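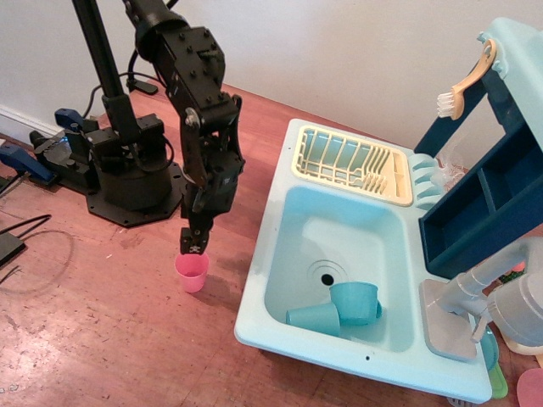

Pink cup, upright

Re: Drain noise, Koltbridge flats

> The basin waste gurgles every time the bath upstairs empties. Would a new
> trap cure it?

Not by itself. The branch is too long for its fall, so the trap gets sucked down.
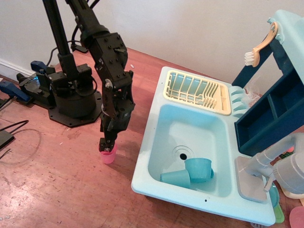
Checks

1. Measure the seal with a dip stick. Ours at Dasbridge read 34 mm after a full bath discharge.
2. Measure the run. Ours was 1,000 mm from trap to stack - fall 88 mm, far too steep.

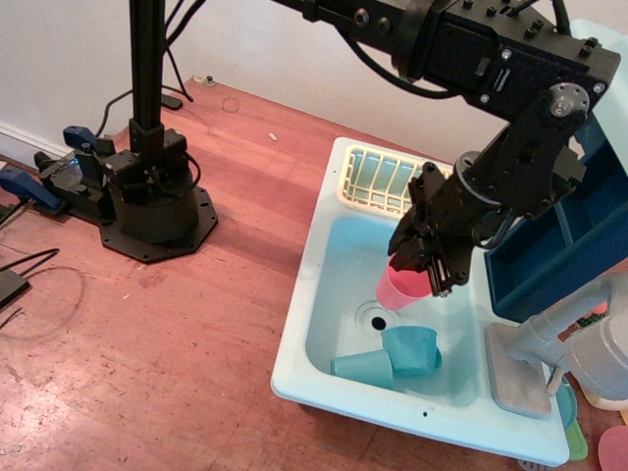

I would relay the branch first, then fit an air valve if the seal still drops.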